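Still a while to wait for help with the packing bench, visitors to Treria are told

If you have ever stood at the end of a long shift, or a long Sunday lunch for that matter, and wished that something with arms would come along and put everything away for you, then the open afternoon at the Treria workshop in Bumside was the place to be this September. The doors opened at two, the tea urn was on well before that, and by the time the first talk began all 40 chairs were taken and people were standing along the back wall with their coats over their arms.

The question on the poster was a plain one: can machines do the chores yet? The answer, given with a good deal of patience and a fair bit of good humour, was that they can do some of them, some of the time, if you are kind enough to lay things out for them first.

Treria has spent the past year looking at the small jobs that fill up a day in shops, stockrooms and kitchens, the lifting and sorting and putting into boxes that most of us do without giving it a thought. Its partner in the work is Brito, the homeware shop on the high street, which would dearly like some help at the packing bench in the run-up to Christmas. Brito's staff brought along a list of the chores they would hand over tomorrow if they could, and it made for lively reading. Folding tea towels was near the top, along with unpacking deliveries, and so was matching lids to pans, which got a heartfelt groan from the whole room!

The team explained that an object with a firm shape and a clear edge, such as a block or a small carton, is a friendly thing for a machine to pick up. A tea towel is quite another matter. It never lies the same way twice, it has no proper front or back, and the moment you take hold of one corner the rest of it goes wherever it fancies. The same goes for carrier bags, cardigans and anything on a string (one lady asked about fairy lights and was told, very gently, to keep doing those herself).

In a trial set by the workshop earlier in the summer, a pair of arms was given 80 small items to move into a tub. All but 7 got there. That sounds splendid, and in many ways it is, but as the Brito contingent was quick to point out, a customer whose parcel is one of the seven won't feel much like clapping. Speed came up as well. A practised packer will clear a tray while chatting about the weekend, and the machines are still a good way behind that, though they don't need a tea break and have never been known to sulk.

There was plenty of interest in what all this might mean at home. Goletti, the kitchen fitters from the other end of Bumside, had come along to find out whether they ought to be leaving room for such a thing under the worktop, and went away with the advice to carry on fitting cupboards for now. Emptying a dishwasher, which came up more than any other chore, calls for reaching into a low, crowded space full of breakable things, and the workshop reckons that shops and stockrooms will see useful help long before our kitchens do. A bench can be kept tidy and the same from one day to the next. A family kitchen on a school morning can't.

After the talks, visitors wandered over to the benches in twos and threes to talk about belts, bins and blocks, and there were so many questions that the washing-up was left until gone six.
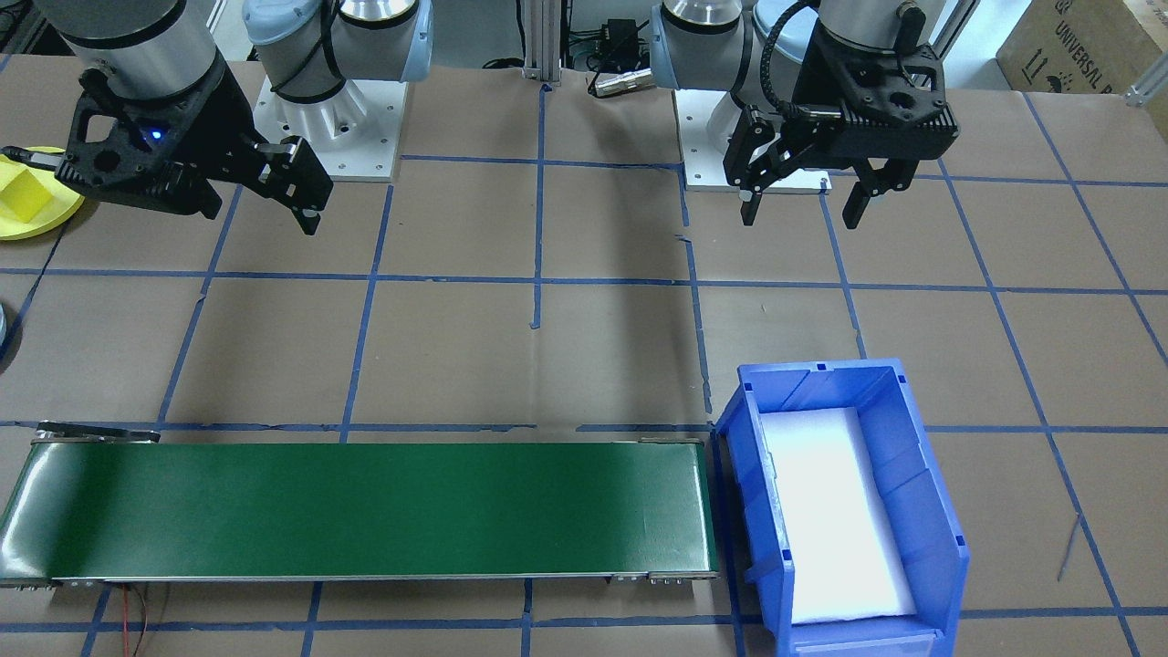 Two arms, a green conveyor belt and a blue bin lined with white foam on one of the taped-out work tables.

One of the more popular discussions was about the bin. Several people wondered why dropping a thing into a box should be thought difficult at all, and were treated to a long and very cheerful account of all the ways it can go wrong, from letting go too early to catching the side on the way down. By the end of it a few of us had a new respect for whoever packs our eggs.

Brito will carry on packing by hand this winter and is taking on 2 extra people for the season; details are on the card in the shop window. The workshop hopes to try lids and pans next, and is asking for donations of old saucepans, with or without handles, which can be left at the front desk in Bumside on any weekday before four. Tea towels are also welcome, and they needn't be ironed.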